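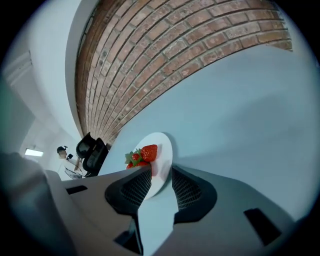

One owner at the Ostley clinic wrote that her dog had gained weight on "the same scoop as always," and that she had never checked what the scoop held. Similar remarks came up often in the free-text answers and led us to treat portion measurement as a separate variable.

3.2 Measurement of daily ration

Owners recruited at Ostley and Wavham completed a feeding diary for 7 days. Dry food was recorded by cup and then by kitchen scale, and the difference between the two values was taken as the portion error. Treats and table food, including fruit, were entered on a separate line.

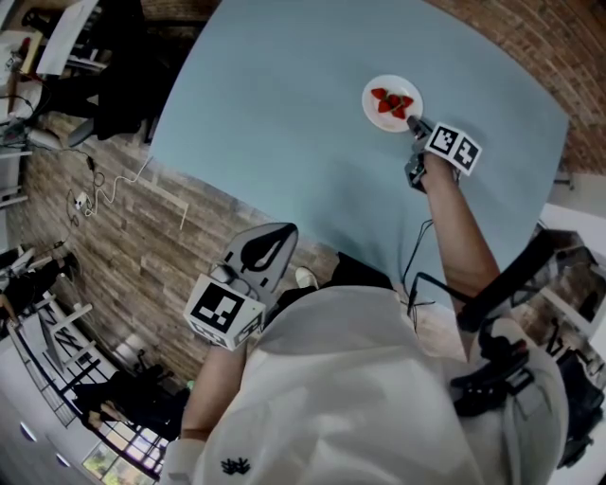

Diaries with more than 2 missing days were excluded, which left 200 for analysis. Portion error was largest in small dogs — a slightly heaped cup makes up a greater share of their ration.

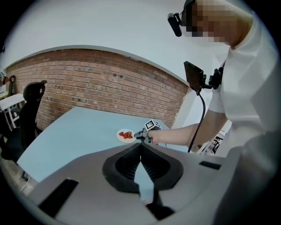 Body condition was scored at enrollment and again in May by the same examiner at each clinic. Scores were not adjusted for neuter status.

Figure 3. Strawberries on a round white plate.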